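April 16, 2022

Bag burial, continued.

Dug up the second row this morning. For anyone joining at this page: the Borkurham town rule says shops may hand out bags only if the bags "break down in ordinary garden conditions," and leaves the rest to the imagination. Jericho and I have been trying to find out what an ordinary garden condition is. So far it is mud.

Row two was the Dalisay bag (the green one, leaf printed on the side, very proud of itself), the Rumoslow bag, a paper bag from the bakery, and a strip of plain old polyethylene as the control. All in mesh sleeves, all at the same depth, labels on garden stakes. One label had come off its stake. I know which hole it was from the sketch on the inside cover, but I'm writing it down so that I can be blamed properly later.

Paper: gone, more or less. A few brown flakes stuck to the mesh, and a worm. Returned the worm.

Polyethylene: perfect. You could carry groceries home in it.

Rumoslow: softer than it went in, some holes near the bottom seam. Tore when I pulled it out of the sleeve, which I should not have done with my thumb. Handles intact. Whatever they make the handles from, they should tell the people who make my boots.

Dalisay: the leaf has faded. The bag has not. Held it up to the window and found a few pinpricks, which could be the soil at work or could be me with the fork. I'm calling it "slight change" in the log and not feeling good about it.
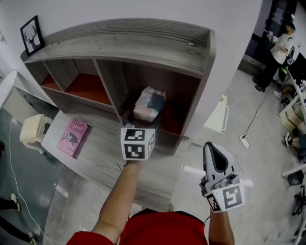
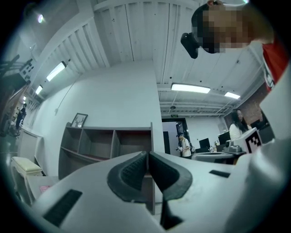
First one: the cabinet, deer on top, Hilary Mantel on the ledge.

Weighing. Rinsed each piece, blotted it, left it on the rack overnight for row one, and will do the same tonight. Do NOT weigh straight after blotting. Row one came out heavier than it went in and for one happy afternoon we had discovered a bag that grows.

The balance drifted again. Zeroed it, waited 10 minutes, zeroed it again, and it held. It does this when the heater is on, so heater off, coat on, and the handwriting from here down is what it is.

Phoned Grornbridge to ask what they do with the green bags at the compost site. The man there was friendly and said they pull them out by hand and send them to the landfill, all brands, leaf or no leaf. From the picking line they can't tell a good bag from a bad one, and the belt doesn't stop while somebody reads the small print. He reckoned the heaps get hot enough to finish off the better ones, if anyone let them stay in. I asked whether he would put that in an email. He said he'd have to ask. I expect to be very old when it arrives.

So the question has shifted a bit. Our test says what happens in a flower bed. The bags mostly don't go to a flower bed. Jericho Bañez wants a hot heap alongside the cold rows and has drawn a bin made from pallets and pipe insulation. It's a good drawing. We have neither pallets nor pipe insulation.

The council printed 3000 leaflets telling people to bury the bags at home, by the way. The leaflet came in a plastic sleeve. I have put the sleeve in row three.

Row three, buried this afternoon:
- Dalisay, whole bag
- Dalisay, cut strips
- Rumoslow, handles only
- leaflet sleeve
- bread bag, brand unknown, from the lunch table

Depth 20 cm, watered in with one can. Soil was 15 degrees at the far end by the fence. Forgot to take it at the near end, and by then I'd put the thermometer away and washed my hands.

Row four stays down until September. Please don't dig it up to have a look. I mean me as well.

To do: new stakes, pencil instead of marker on the labels (marker ran), ask again about the email, get the fork back from Jericho.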